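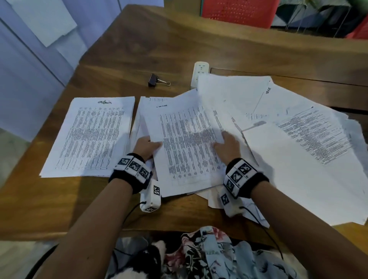
Okay, dahlia people, I finally get it. I planted my first tubers last spring and I have been insufferable ever since. Thread!

I started with 8 tubers from Gimberg, the little nursery out past the fairgrounds. I figured half of them would rot. Every single one came up, and one got so tall I had to tie it to the porch rail with an old bathrobe belt.

The best one by a mile is a peachy dinnerplate type the nursery sells as Sirkow. It opens kind of apricot and fades to cream at the tips, and the blooms got bigger than my face. I cut one for the kitchen table and it took up the whole pitcher!

The earwigs also loved Sirkow. I rolled up damp newspaper, left it under the plants overnight and shook it into a bucket of soapy water in the morning. Gross, but the petals looked so much better after a week of that.

Pinching!! I was scared to do it. You let the plant get four sets of leaves and then snip the top right off, which feels awful. The two I chickened out on gave me long floppy stems and hardly any flowers. The pinched ones turned into proper bushes.

We got our first hard frost in October and everything went black overnight. I cut the stalks down, waited a week and dug. My 8 tubers had turned into 38! I stood there in the mud laughing.

They're in the basement now in shoeboxes of barely damp vermiculite. I check them once a month and toss anything squishy. So far I've lost two - both skinny little ones with hardly any neck.

Next up is the seed tray. A neighbor gave me a packet of mixed dahlia seed and I'm starting it under lights in March. Seedlings don't match the parent plant, so I have no idea what I'll get, and I can't wait.

Also digging a new bed along the driveway, where it gets sun until 4 or so. It's all clay and gravel right now, so I've been dumping leaves on it every chance I get.

If you grow dahlias, tell me your favorite dark red. I have room for one more. Okay, three more.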